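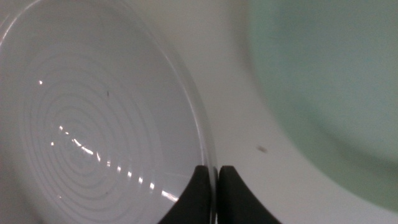

Search this site Search

Table Setters Wanted at Kinari, Cistley

Posted by Romain Courtois, November
2 comments

Kinari is looking for people to help us try out tableware before it goes on sale. You will set and clear a table with bowls and plates, then tell us what was easy to pick up, stack and carry. Each session lasts 90 minutes and takes place in our room on Royer Street.

The pieces include a clear plastic bowl with rings in the base, and shallow round plates in white, gray and pale green. You will work standing at a white table. No food is served.

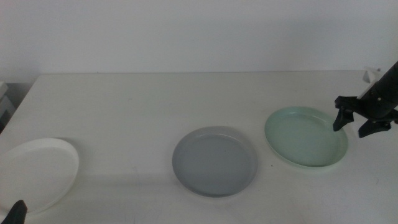
Who can apply

Anyone 18 or older who can stand for most of a session. You do not need kitchen or restaurant experience. We have nearly 30 places and would like both left-handed and right-handed people.

Pay and how to apply

We pay for each session at the end of it, and cover the bus fare from Brevstead. Write to Romain Courtois at the Cistley office with your name, phone number and the mornings or afternoons you are free.

Share 2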